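Why Robots Have More Rules Than You Do

You probably have rules at your house. No shoes on the couch. No dessert before dinner. No teaching the dog to open the fridge. A robot that works near people has a lot more rules than that, and it never gets to roll its eyes at them.

Most robot rules start with somebody asking a dull question, such as "What if it squeezes too hard?" Dull questions are wonderful things. Take a paper bag. You can pick one up without thinking, and a robot can't do anything without a number telling it how. Pinch too lightly and the bag slides away. Pinch too hard and you have crumpled somebody's birthday.
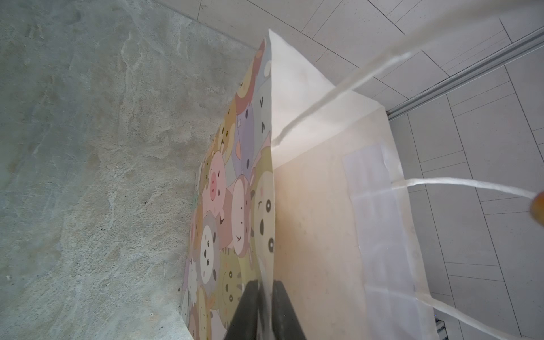 Duygu Kurtuluş

So the first rule is about squeezing. People who set up robots choose a limit for how hard the gripper may close, and they write it down. Writing it down matters more than you'd think. At a bakery kitchen called Adholm, the limit used to live in one man's head. Then he went on vacation in November, and so did the limit.

The second rule is about speed. A robot arm can move much faster than you can say "look out." When people are close by, it has to slow way down. At Adholm the arms may go up to 80 millimeters a second while a person is near, which is a little slower than a grown-up strolling to the mailbox. All right, it's a lot slower. A tortoise in a good mood might win.

The third rule is my favorite, and it is the big red button. It's called an emergency stop. Anyone may press it. You don't need permission, a badge, or a good reason you can explain afterward. If something looks wrong, you press, and the robot stops. Getting it going again has to take a separate step, so that it can't leap back to work the moment somebody lets go of the button.

(No, you may not press it to see what happens. Noreen Ansari, who checks robots for a living, gets to do that. She says it's still fun.)

Then come the rules about food. A robot doesn't sneeze, which puts it ahead of most of us. But its fingers touch bags and tabletops and whatever else it was told to pick up, and those are not things you want on your breakfast. A good kitchen rule says the part that touches the food must be something you can take off and wash. Tongs are perfect for this. They were invented for people, and robots are not too proud to borrow them.

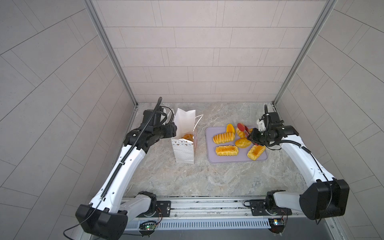
When two arms share one table, they need traffic rules as well. Each arm gets its own part of the table, and the part in the middle belongs to one arm at a time. The other has to wait its turn. If you have a brother or sister and only one bathroom, you understand this system already, except that the robots follow it.

Somebody also has to check that all these rules are working. Noreen has a checklist with 34 lines on it, and she starts at the top every time, even if she did the whole thing last Friday. Are the bolts tight? Are the cables out of the way? Does the red button still do its job? She once found a loose bolt on line 33. She has been hard to live with ever since.

Who makes up the rules? Some come from big groups of experts who meet, argue about one word until lunch, and then argue about it after lunch. Their rules are called standards, and they help people in different places build machines that are safe in the same ways. Other rules are made by the people in the room, who know that their floor is slippery or that the door sticks.

You can try this at home with no robot at all. Ask a friend to be the robot and put a roll in a paper bag, doing only what your rules say. Write down how hard to hold the bag, how fast to move, and which word means stop. Use a roll you don't mind losing.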